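Every August the same advice comes back around: stop washing your clothes so much. Hang them up, air them out, save the planet. I've been reading this stuff for years and I have questions. 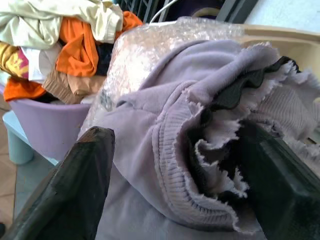 First, where does the advice come from? Half the posts I saw this week trace back to one page on the Grovotmont site. Grovotmont sells a fabric spray. You use it between washes. You see my problem.

The page says a sweatshirt can go 5 wears before it needs a wash. Whose sweatshirt? Worn doing what? I sat at a desk in mine yesterday and I also carried a bag of onions up four flights. Those are different days.

I went looking for the study. There's a footnote, and the footnote goes to a Ritley press release, and the press release says "tests show." No link. I wrote to ask and got a coupon.

Someone sent me the Oprea survey as proof. 300 people were asked how often they wash their clothes. OK, but asking people how often they do laundry tells you what they're willing to say to a stranger about laundry.

And the survey lumps everything together! Jeans, towels, gym shirts, fleece, all one category called "garments." A towel is not a cardigan. I shouldn't have to type that.

To be fair, I do think some of it is right. Fleece pills if you wash it hot with jeans. Ribbed cuffs go baggy in the dryer. I've ruined enough of them to take that part on faith.

But then it jumps from "wash this one cold" to "freeze your jeans overnight" and I'm out. My freezer is full of soup.

Also the numbers never agree. One chart had a wash using 2 times the water that the next chart did, same size load, and neither one named the machine.

A reply just told me Morimby has a "smart hamper" that tells you when a shirt is dirty. I have a nose. It came free.

Somebody else says they've gone 2000 miles on a bike in one wool shirt and it never smelled. I believe that you believe this – I'd like to hear from whoever rode behind you.

Anyway, if anyone has the real study, with a method section and everything, send it over. I'll read the whole thing. Coupons not needed, I still have the first one.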